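Subject: Re: [handheld-practice] Draft rules for tabletop sessions, second round

Hello again everyone,

Thank you for all the replies to the first draft, and apologies for the slow answer. I had a stack of them to get through this week and I wanted to read each one properly, with coffee, before writing back. I'll start with the message from the Putidport group, as it raises most of what the others did.

> On Thursday the Putidport group wrote:
>
> We like the draft on the whole but we're stuck on section 3. It says
> the table should be "in its normal state" before a session starts.
> Our people read that two ways. Half of them clear everything off
> except the one object they're going to pick up. The other half leave
> the laptop, the cables and whatever else happens to be there. Which
> one do you mean? Also, is 90 seconds a hard limit per episode? And
> does a marker check really have to be done every single time? We did
> 62 episodes in one afternoon and the checking got tedious.

These are fair questions and I can see that section 3 was written by someone (me, I'm afraid) who already knew what he wanted it to say. What I meant was the second reading. Leave the things that live on the table where they live. If there's a laptop, close the lid and let it be. Cables can stay too, as long as they don't run under or over the object you're going to handle, because a snagged cord will pull on the gripper and you may not feel it through the handle.

What I do want off the table is anything personal. Badges, letters, handwritten notes, phones with the screen lit. We had a long and rather sad job at Jundulport going back through 400 episodes to find every one with an address label in it, and I wouldn't wish that on any of you. A minute spent looking over the table before you start is so much kinder than the afternoon you'd spend later.

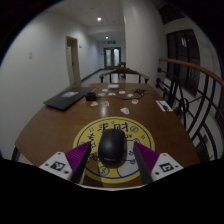
On the time limit, I'd call 90 seconds a ceiling. Most simple picks finish well short of it, and if you find yourself running up against it, the task is probably two tasks and should be split. Please don't hurry to get under it, though. Hurried episodes are worse than long ones, and the folks who clean the recordings at our end can always spot them – the fingers snap shut before they're lined up and the object gets a shove.

Now the marker check, which I know is the unpopular one. Yes, I'd like to keep it, but I'm happy to make it lighter. My proposal is a full check at the start of each session and after any knock or drop, and a quick glance in between. By a full check I mean both finger markers clean, flat and in view of the camera with the gripper fully open and again with it fully closed. A smudge on one marker is easy to miss and it spoils the finger width reading for everything that follows. If your afternoon runs to 62 episodes, then take a break somewhere in the middle and do a full one when you come back.

Two smaller things came in from others. Somebody asked whether the standard should name a particular finger material, and I'd rather it didn't. The Blomqvist team and ours use quite different fingers and both do fine. Just write down what you have fitted, and when you changed it. The other question was about working in hallways, landings and other shared spaces. The draft will now say that you ask whoever is responsible for the building first, put up a notice at both ends, and stop recording if someone walks through. It should also say to keep clear of fire exits and the tops of stairs. That sounds fussy until you've watched a person back up a few steps with their eyes fixed on their hands.

I'll put the revised wording into the Fuseo folder next to the old one, so you can compare them side by side. Comments are welcome through the end of July, and please do send the grumbly ones too – they've been the most useful so far.

Warm wishes to all, and thanks for your patience with me,

The section 3 editor, Jundulport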